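Rituslow tenants' group questions "easy clean" worktop claims ahead of kitchen refit

Rituslow Residents' Association has asked Trodel, the landlord's kitchen contractor, to show its evidence before marble worktops go into 46 flats on the Amin estate. Work is due to start in January.

Trodel's brochure says the new surfaces will "look after themselves". The association has read the brochure twice and found no test results, no cleaning guide and no mention of what happens when somebody cuts a lemon on the bare stone.

Marble is soft and it is porous. Vinegar, wine, tomato and most bathroom sprays leave dull marks that a cloth will not shift. A sealer slows down stains from oil and coffee, but it does nothing much about acid, and it wears off. Trodel says its sealer, sold under the name Nukard, lasts for the life of the kitchen. Asked how long that is, the firm replied that it "varies by household".

"We are not against a nice kitchen," said Zakhar Mykhailiuk, who chairs the association. "We would like to know who pays when it goes dull by the sink. At the moment the tenancy agreement says we do."

The cost of putting a marked worktop right is given in the landlord's own papers as £944 per kitchen. The same papers list the work under "tenant damage", alongside broken doors and missing keys. Laminate, which most of the flats have now, does not appear in the comparison at all.

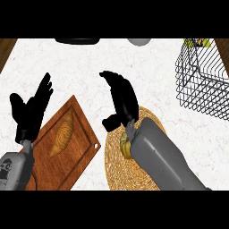 Nele Kröger wrote to the association that she had lived with marble for years in her last home and would not choose it again, at least not with children and a small budget. She added that the rings left by glasses bothered her for a month and then she stopped looking.

Others are less worried. Eckhard Harms told the association's last meeting that a worn surface is still a surface, and that he would put up with a few marks to be rid of his swollen chipboard. The association accepts the point, but would prefer tenants to hear it before they sign.

It is asking for 2 things: a written statement of how long the sealer lasts in normal use, and a change to the tenancy agreement so that ordinary wear is not charged as damage. Trodel has been given 90 days to answer. Its first reply, received the same afternoon, was another copy of the brochure.

Press contact: Vsevolod Hnatiuk, Rituslow Residents' Association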